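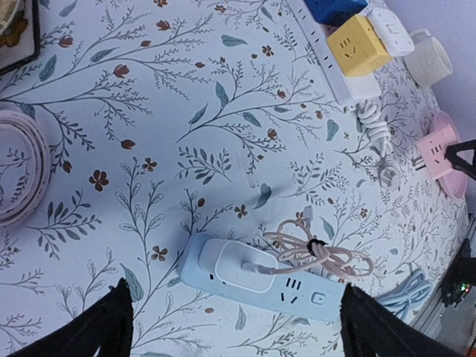

骆维桢

第3讲 双视角模仿学习：腕部图像与固定图像的分工

本讲接上一讲的行为克隆。上一讲假设策略只有一路图像输入，观测与动作一一对应，误差来源只讨论了分布偏移。本讲把观测扩展为腕部相机与固定相机，讨论两路图像各自提供什么信息、如何融合，以及在桌面线缆类任务上消融实验的读法。所用任务集为Jinusia，融合方法记为Zastetti，推导中的记号沿用上一讲。

3.1 问题设定

时刻t的观测记为o_t = (I^w_t, I^s_t, q_t)，其中I^w为腕部图像，I^s为固定图像，q为双臂关节角与夹爪开度。策略输出长度为H的动作块a_{t:t+H}，训练目标为动作块与示教轨迹之间的L1距离。双臂平台每只手腕各有一路图像，推导时只写其中一路，另一路对称处理，编码器权重共享。

桌面上的物体分两类。第一类是刚体：插排、方块插座、充电头。位姿可用有限维参数描述，抓取点由几何形状决定。第二类是线缆：成卷、扎束或散开，状态维数高，同一根线缆在两次复位之间几乎不会恢复原形。两类物体常常连在一起，充电头插在插排上，线从充电头引出，夹持刚体时线缆随之移动，反过来拉线也会带动刚体。这种耦合使“先估计位姿、再规划抓取”的流程难以直接套用，也是本讲选用端到端策略的理由。

3.2 腕部图像的性质

腕部图像有三个性质，后面的推导都会用到。

（1）夹爪在图像中的投影近似固定。两根黑色指尖始终从下缘伸入，指间区域即夹持区域。篇首图像中，浅蓝色插排正落在两指之间，左上端插着白色充电头，粉色线缆从充电头引出，中段用黑色扎带收束。对策略而言，“目标是否位于两指之间”是图像坐标下的判断，不需要手眼标定。

（2）尺度随高度变化。夹爪下降时，目标在图像中放大，单位像素对应的实际位移减小，末段控制因此更细。代价是视野收缩，周边物体逐渐移出。

（3）全局方向不可靠。腕部旋转后，桌沿与桌布在图像中呈斜向。仅凭I^w，策略难以区分“物体转了”与“手腕转了”，需要q_t参与消歧。

另需注意背景。桌布印有枝叶和小花，细茎与线缆同为细长曲线，颜色较浅的线缆与底色对比也弱。若编码器只依赖低层边缘，花纹会产生干扰响应。训练时对色调和亮度做随机扰动，但不做水平翻转：翻转会交换左右指，破坏性质（1）。

3.3 固定图像的性质

固定图像的坐标系不随手臂运动，适合表达两臂之间、手臂与物体之间的相对关系。双臂任务中，一只手是否应当让位、另一只手能否进入，主要由这一路决定。 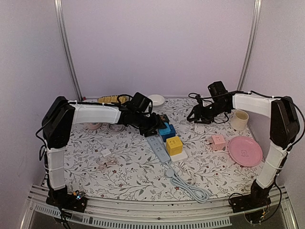
图2 固定相机视角。左夹爪降至蓝色方块插座附近，右夹爪抬起，悬于桌布上方。

图2同时说明了这一路的缺点。左臂上段横跨台面，后方带花纹的黄色物体被挡住一部分；左臂下方的粉色圆碟和白色小圆碟也只露出局部。遮挡由手臂自身造成，且与动作相关：手臂越接近目标，目标附近越容易被挡。若只用固定图像训练，策略在接近段缺少有效反馈，常见的表现是在目标上方停顿，或以错误的偏移量闭合夹爪。

分辨率是另一个限制。相机需要覆盖两只手臂的全部工作范围，方块插座在图像中只占很小区域，插孔朝向难以辨认。左侧平放的白色墙插面板与其下方的浅粉色小线卷，在降采样后的特征图上更容易混入桌布背景。

3.4 融合方法

基线为直接拼接：两路图像分别编码，特征展平后与q_t连接，送入解码器。直接拼接的问题在于权重静态，解码器需要自行学会在不同阶段忽略不同视角，示教量不足时学不稳定。

Zastetti在拼接之前加一个门控：

z_t = g_t · E_w(I^w_t) + (1 − g_t) · E_s(I^s_t)

g_t = σ(W[q_t; p_t] + b)

其中p_t为两路特征的全局池化结果，g_t为逐通道向量，点号表示逐元素乘。注意g_t的输入同时含本体状态与图像特征：只用q_t，门控会退化为高度的函数，桌面物体高低不一时失效；只用p_t，则门控会受花纹影响，在无物体区域出现抖动。

为避免训练初期门控饱和，b初始化为零，并对g_t加熵正则。正则系数在训练过程中线性衰减至零。门控不接受阶段标签监督，阶段划分由数据中自行形成。

动作块长度H的选择与门控有关。H过长时，块内视角权重由起始时刻决定，接近段后半部分得不到更新；H过短则相邻动作块之间不连续，夹爪接触线缆时容易抖动。实现上采用重叠预测并加权平均，越早的预测权重越低。

3.5 训练与评估

Jinusia中线缆整理子任务含200条遥操作示教，训练4,000步，两组模型使用相同的随机种子与增广设置。评估时物体初始位置重新摆放，线缆不恢复到示教时的形状。

比较对象为四组：仅腕部、仅固定、直接拼接、Zastetti。定性结论如下。

仅腕部：接近与闭合阶段正常，失败集中在搜索阶段。目标不在初始视野内时，手臂沿示教均值轨迹移动，错过目标后没有恢复行为。

仅固定：能够到达目标附近，失败集中在闭合前的对准。方块插座的失败少于线缆，原因是方块允许的抓取偏差更大。

直接拼接：优于前两组，但更换桌布后性能下降明显。

Zastetti：搜索段g_t偏低，下降段升高，与预期一致。更换桌布后仍有下降，幅度小于直接拼接。门控没有解决的情形是扎束线缆：夹爪夹住线束外圈时，两路图像都难以判断夹住的是单股还是整束，需要力或触觉信号。

解读这些结果时有两点限制。其一，评估只在同一工作台上进行，固定相机外参未变，不能据此推断对相机位移的鲁棒性。其二，g_t的变化与视角贡献之间只有相关关系。要得到因果结论，应在推理时强制固定g_t，再比较成功率。

3.6 习题

1. 设g_t为标量。写出损失对g_t的梯度，说明当E_w与E_s输出接近时门控为何难以训练。

2. 性质（1）假设夹爪投影固定。若夹爪开度变化较大，指尖在图像中横向移动，该假设应如何修正？q_t中的哪一分量可以利用？

3. 对腕部图像做随机裁剪，裁剪偏移在何种范围内不破坏性质（1）？对固定图像做同样的裁剪，影响有何不同？

4. 设计一个实验，区分“桌布花纹干扰编码器”与“桌布花纹干扰门控”两种解释。写明需要冻结的参数和需要替换的输入。

第2题与第4题需提交书面答案，第4题不要求实际运行。下一讲讨论触觉信号的接入，预习时请先复习3.4节中动作块重叠加权的部分。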